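Este site utiliza cookies para melhorar a sua experiência de navegação. Ao continuar, aceita a nossa política de privacidade. Aceitar | Saber mais

Caderno da oficina: tinas de índigo e tecidos de cama
31 de março de 2026

Começo pela tina grande, que foi a minha preocupação da semana inteira. Quando levantei a tampa de manhã, o líquido estava daquele verde-amarelado que a gente gosta de ver, com a flor acobreada por cima e o cheiro no ponto (quem não é da casa torce o nariz, eu já sinto saudades quando falta!). Dei duas voltas com o pau, devagarinho, junto à parede, e deixei assentar até depois do almoço. A tina pequena é que continua preguiçosa. Juntei mais um pouco de cal e frutose, tapei com a manta velha e logo se vê amanhã. A Graciela Rivadeneira acha que é da água, que desde o inverno sai mais dura da torneira, e é bem capaz de ter razão, porque o sabão também já não faz a mesma espuma.

Fiz a primeira série com o algodão da Millow, que veio com muito menos goma do que o anterior. Mesmo assim fervi tudo com carbonato, uma hora bem contada, e a água saiu cor de chá. Banhos curtos, de 2 minutos, com arejamento comprido entre eles. Ao terceiro banho já tinha o azul que a Ximena Zúñiga chama "de bata de escola", e ao quinto parei, embora a mão me pedisse mais um. Convém escrever aqui, para eu própria me lembrar, que o tecido molhado engana sempre: perde quase um tom inteiro quando seca, e no ano passado estraguei uma encomenda por confiar no que via a pingar.

Das amostras de linho tenho menos a dizer. O corte da Jenance bebe a tinta de forma desigual junto à ourela, fica ali uma risca mais clara que não sai nem com outro banho por cima. Para guardanapos não faz mal, corta-se e pronto, mas para fronhas é aborrecido. Guardei nove quadrados na pasta, com a etiqueta cosida (as de papel desfazem-se todas, já devíamos saber).

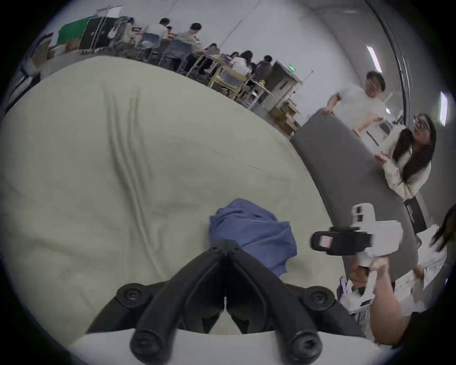 Pano azul em cima do colchão.

Passando às contas da tina, que tenho andado a adiar: para 100 litros estou a usar a receita do caderno antigo, com a cal cortada em um terço. A pasta de índigo da Mnguni é mais fina do que a que tínhamos, desfaz-se bem em água morna e não deixa grumos no fundo do almofariz, mas tinge mais depressa e é preciso ter mão leve. Se alguém for alimentar a tina na minha ausência, peço por favor que pese a pasta e que escreva o peso na folha da parede. Da última vez andámos dois dias a adivinhar, e não foi bonito.

Lavagens: a primeira em água fria, a segunda com um fio de vinagre, a terceira com o sabão neutro da Cesness. O algodão largou pouco, a água da terceira já vinha quase limpa. Falta o ensaio de fricção com o pano branco, seco e húmido, que para roupa de cama é o que mais me interessa, pois quem dorme em lençóis brancos por baixo de uma colcha azul não perdoa. Fica para abril, quando as peças tiverem repousado como deve ser.

Recado à Ximena: as molas de madeira manchadas estão no balde do canto, não as mistures com as limpas! E a chave do armário dos mordentes voltou para o prego do costume.

Amanhã: mexer a tina pequena logo à chegada, medir o pH antes e depois, encomendar cal.

14 partilhas | 3 comentários

Entradas recentes
Casca de cebola: os amarelos que aguentaram o verão
Como coser etiquetas em amostras molhadas
Garança, segunda tentativa
Arrumação da prateleira dos linhos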